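**Culler open day, October**

The Friday tour at Clerulow began in the simulation room. Under the house rules, no grasping routine reaches a real arm until it has passed 2,000 simulated runs, with every failure logged by type. The Mateos routine had 964 to go.

Floor textures and backdrops change between runs. Each change goes in the log too, and two people sign it before the arm cell is unlocked.
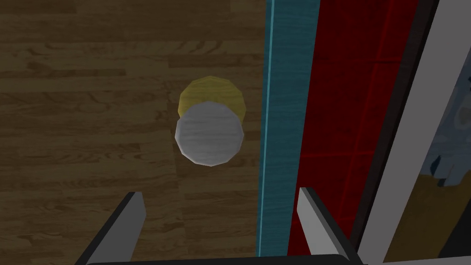
*Words: visits desk, Bosik newsletter*

The gripper is open with its fingers spread, and the small white and yellow cylinder is on the plank floor. Visitors asked about speed limits, which are kept on a separate sheet at the cell door.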